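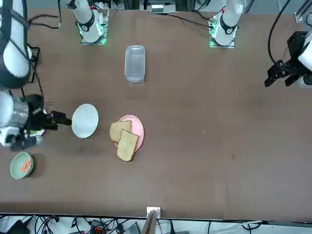

When should I cut back my overgrown hedge?
Late winter is best for most leafy hedges, before the birds start nesting and while you can still see the shape of the branches.

I get asked that one every February, usually over the counter while I'm trying to find somebody's invoice, so it gets the top spot this month. Beech, hornbeam and hawthorn all take a hard cut very well. Conifers are another matter (please don't cut a leylandii back into the brown bit, it won't green up again!) and those I'd leave for a light trim in summer.

We spent most of last month out at Drulton, where a field hedge had been left to itself for years and had gone all legs and no skirt. Ivone Siqueira ran that job and she took one side down hard and left the other alone until next year. It looks a bit lopsided for now — the owners were warned — but the plants keep enough growth to recover on. We put in 100 young hawthorns to fill the gaps, all bare root, and gave them a good thick mulch with the chippings from the top end.
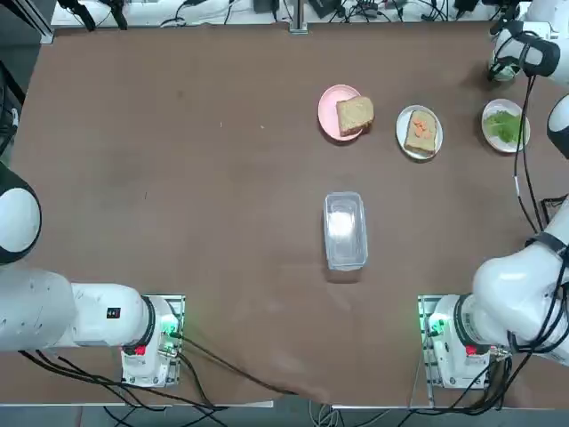 Bread two ways, one slice with carrot on top, and a plate of lettuce.

If you're doing your own, a few bits from me. Sharpen the shears first. Cut the sides so the bottom is slightly wider than the top and the light gets down there. Have a proper look for early nests before you start, and if you find one, put the ladder away and come back in autumn. A feed and a mulch afterwards will do more good than another trim.

We've got roughly 400 bare root whips left at the Gondell yard, mostly hawthorn and field maple, and they need to be in the ground before the buds break. Bring a bag and something damp to wrap the roots in. The yard shuts at 6, and the gate sticks, so give it a shove.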